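3.2 Keeping the simulated cell in shape

Most papers in our area give the simulated cell one sentence and move on to the policy. I want to spend a bit longer on it, because I lost most of February to mine and I would have loved to read somebody else's account first. The cell is called Kinyua. It is a single arm with a parallel gripper and a wrist camera, placed in furnished rooms that I load from our own scene library, Otside. The stepping and rendering are done by Ledari, our in-house simulator, and everything I say about settings below refers to the version we froze before collecting the 2,000 episodes used in Section 4.

The wrist camera is the part that needs looking after. It is parented to the palm housing and looks out along the fingers, so in every view the housing fills the bottom edge and the two fingers stand up into the picture. I lean on that quite heavily! If the camera mount is right, the housing and the finger bases land on the same pixels whatever the arm is doing, and only the rest of the view changes. If somebody edits the gripper model (usually me, usually late on a Monday) and the mount frame picks up an extra rotation, the housing shifts, and every episode recorded after that is slightly wrong in a way that the loss curve will happily hide from you.

So the first check of the day is a very plain one. I open the gripper, send the wrist to a set of stored poses, and save one view at each pose. There are 24 poses in the set. Some of them are level and boring, and some roll the wrist hard over so that the walls and furniture run off at a slant. I want both kinds. A mount error that hides nicely in a level view tends to show up once the wrist is rolled, and the other way round. I also want a few poses where a detailed prop sits close behind the fingers -- carved surfaces are good for this -- as well as a few where the gap between the fingers shows plain wall and not much else.

Figure 4 has two of the wrist views.

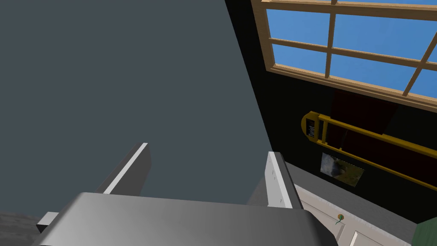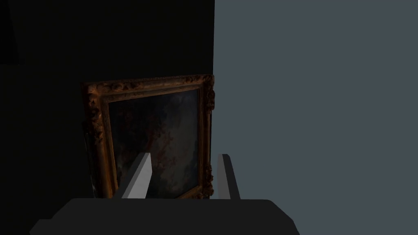
Figure 4. Wrist-camera views from the simulated cell, gripper open and empty in both. First: rolled view, with the window, towel rack and white cabinet to the right of the fingers. Second: ornate gilded frame with a dark, cloudy painting behind the fingers.

The second thing I check is light. The rooms in Otside come with their own lamps and windows, and these were set up by people who wanted nice-looking rooms, which is fair enough, but a finger that blends into a wall is a headache for the finger segmentation step. Our fingers are light gray with no texture, and quite a few of the walls are gray too. I did think about painting the fingers bright orange and being done with it. In the end I kept them gray, as the real gripper has gray fingers and I didn't want to buy an easy win in simulation that I would have to pay back later. What I do is compare the lit and shaded face of each finger at every stored pose. If the two faces come out nearly the same brightness, I turn the fill light down and render again. The fill light now sits at 42 percent of its default, and it has stayed there through the whole study.

Deep shadow I mostly leave alone. Dark walls and half-lit props are part of what the policy has to cope with, and my early attempts to brighten them made the pale surfaces blow out. The one exception is the housing itself, which has to stay readable along its top edge, because the alignment script (a small tool called Clakach, described in Appendix B) fits a line to that edge and compares it with the stored one. When the fit fails, the script stops the recording queue and leaves a note in the log. It does not try to repair anything. An earlier version did, and it "repaired" a perfectly good mount twice in one week.

When the mount really is off, the fix is dull. I reload the last good gripper file, clear the cached transforms, restart Ledari and run the pose set again from the top. Clearing the cache is the step I kept forgetting. With a stale cache the reload looks fine at the home pose and then drifts as soon as the wrist rolls, so please don't stop at the home pose. During collection I reran the full set after every 60 episodes, plus once after any change to the gripper file, however small it looked.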